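The Gray One

1

Ayten Güler had kept her father's sweater in the bottom of the closet since January. On March 7, 2019 she took it out, because the woman from Stukar Street was coming for the bags at four and the closet had to be done.

Macarena Pastor came up from apartment 41 to help. She brought coffee in a jar and sat on the radiator cover.

"What goes and what stays?" she asked.

"Shirts go. Shoes go. I don't know about the gray one."

It was dark gray and had been washed too many times. He wore it to work at Diltine and then he wore it at home, and in the last year he wore it to bed. Ayten spread it out, looked at the sleeves, and began to fold. She did it the way he had taught her when she was small, arms in first, then the bottom up. It came out lumpy. She shook it open and did it again.

"You could take a picture," Macarena said. "My aunt took pictures of everything before she gave it away. She never looked at them, but she had them."

Ayten thought about that.

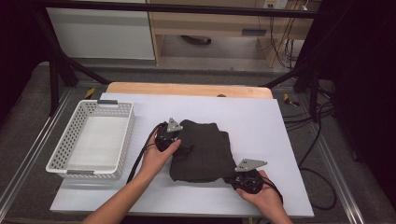 2

The woman from Stukar Street was early. Her name was Adoración Zabala and she had a cart with one bad wheel. She wrote down the number of bags and asked Ayten to sign.

"Is that one coming too?" She meant the sweater, which was on the bed by itself.

"No," Ayten said.

"All right."

Macarena held the elevator while they loaded the cart. It took two trips. When they came back upstairs the apartment sounded different, and Ayten ran the faucet for a minute and washed the coffee jar.

She put the sweater in the drawer with her own things, on the left side. Then she moved it to the right, where there was more room, and went to find her keys. Macarena wanted to get to the bakery before it closed.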